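On April 13, 2024, Leopold Fankhauser wrote:

> The council wants to close the prayer room at Vustgate library in June and turn it into storage. They say few people use it. Has anyone seen the figures? I was told there was a petition but can't find it.

Leopold,

The petition is on paper only, at the Flernby Road advice centre. It had 335 names when I signed. The council needs 778 before it will debate the matter in full session, so there is some way to go.

I asked for the usage figures and was sent one page. It covers the mornings only – the room is busiest after work, when the Muslim students and the Marchand night staff come in.

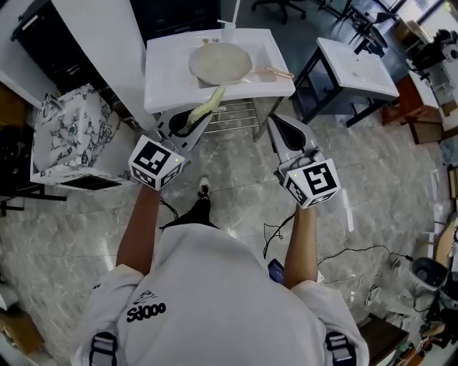
## What to do now

- Sign at the advice centre, with your full postcode.
- Write to your ward councillor. Keep it short and say which faith group you belong to, if any.
- Send me your objection if you want it put in with ours. The form cuts off at 2000 characters.

I can bring 20 blank sheets to the next meeting.

Ruth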